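Good morning, friends. Long thread coming on the Dravano assembly ordinance, so get yourself something to drink. I've had so many messages about it this past week that it seemed kinder to answer everyone in one place.

For those just joining: the town council wants a new rule on public gatherings. Any group of more than 50 people would have to file a notice 11 days ahead, and the mayor's office could move the gathering to another street or square.

The old rule asked for three days and left the choice of place to the organizers. I helped Rosângela Sampaio file under it twice and both times it was one sheet of paper and a very pleasant clerk.

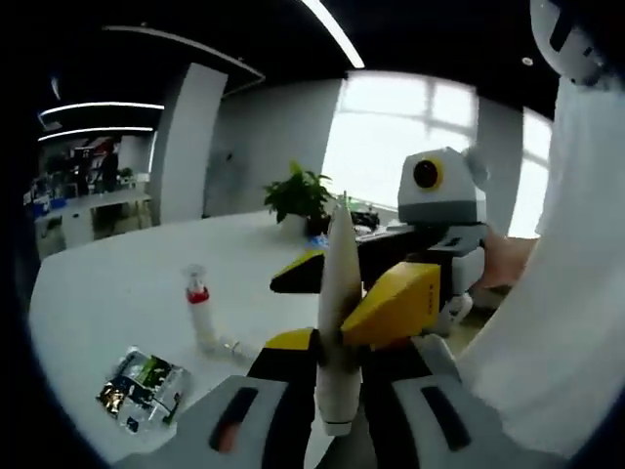 Does the draft cover funerals and religious processions?

Funerals are exempt under section 4, but processions are treated like any other gathering and would need the full notice.

That second part surprised a lot of people, me included. Kwan-ho Man wrote to the council on behalf of the parish and the temple association together, which I thought was lovely, and he asked for processions to be moved over to the exempt list. He's had a letter back saying his comments were "received."

Now, the review panel. Five people are supposed to read the draft against the state constitution and report to the council. Ho-yin Tam was offered a seat and wrote back a very gracious note turning it down – the panel's chair helped write the ordinance, and she doesn't feel she can sit under someone checking his own homework.

I've known Ho-yin a long while and I don't think she did it lightly. Some of you feel she should have taken the seat and argued from the inside, and I do see that. Chi-keung Chuang made the same case to me over lunch and nearly had me convinced by dessert.

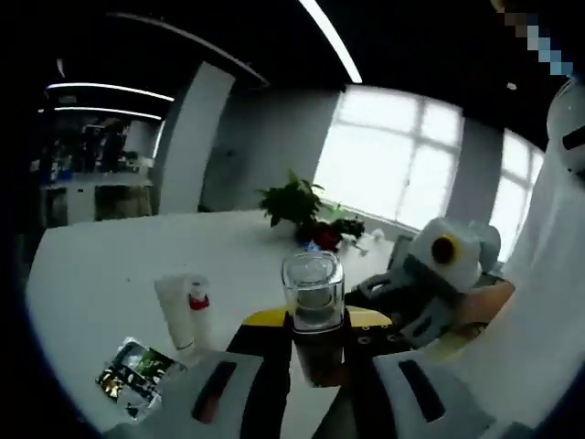

The panel's meetings are closed, and that bothers me more than who's in the chair. We don't get an agenda, we don't get minutes, and the members' names only came out after Pak-hei Chiu put in a records request. I'd like the whole business to be as easy to see through as that clear glass cup, and I'd settle for a good deal less – minutes posted within a week would make me happy.

So what can you do? Written comments are open until 25 June 2018. The clerk's office takes them by mail, by email or over the counter, and you don't have to be a registered voter, just a resident.

There were 38 comments on file when I stopped by. Please write even if you only have two lines in you. Say which section you mean, and sign your name and street.

If you'd like company while you write yours, a few of us will be at the Amora Street library most evenings until the deadline. I'll bring the printed draft and plenty of pens.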